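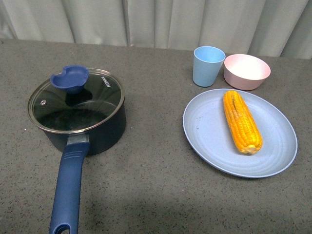 Ragnvald Bråten wrote that a whole ear will never go flat in a small saucepan, and that everybody in his house just breaks it in two over the sink. I read this in the old thread about corn and I have tried it, but my hands are not strong enough and the cob only bends and then tears in an ugly way. So I ask again, with more details.

I cook for one person. I have one black saucepan with a glass lid and a long handle, and no big pot, and I don't want to buy one because the cupboard in my apartment in Grønli is full already. Corn is cheap now and I would like to eat it two or three times a week. Must the water cover the ear completely? Can I cook it with a little water and the lid closed? And how long? On one page I found 4 minutes and on another one 12, and this is a big difference. I also wonder if salt in the water makes the kernels hard, as my aunt always said.

Posted by maizena_b
Aug 25, 2021
Viewed 2353 times

Hayley Wragg
You don't need to cover it. Put water in the pan to the height of two fingers, let it boil, put in the corn and close the lid. The steam will do the rest. I give it 8 minutes and turn it one time in the middle with a fork. If your lid has a steam hole, keep this hole turned away from the handle, so that your hand does not come in the steam when you lift the pan.

If the ear is too long, don't break it. Lay it on a board, put a heavy knife across the middle and press on the back of the knife with your flat hand, while you roll the ear a little forward and back. When the knife is in the core, you can snap it easily. Cutting off the thick end is often enough, and then you maybe don't need to cut the middle at all.

The 4 minutes are for very fresh corn, bought on the day it was picked. The 12 are for corn that was some days in the store. Taste one kernel and you will know. About the salt I am not sure. I put it on afterwards, together with butter, and so I never had to find out.

Tredis
microwave. leave the husk on, 4 min, done

maizena_b
Thank you Hayley, the trick with rolling the knife was what I needed. I made it yesterday with the two fingers of water and 8 minutes, and it was good, maybe one minute too long for my taste. To Tredis: I have no microwave, and the corn in my store is sold without the husk.

Hayley Wragg
Then try 7. And take it out of the pan when it is ready, also if you are not eating yet. Under the lid it continues to cook.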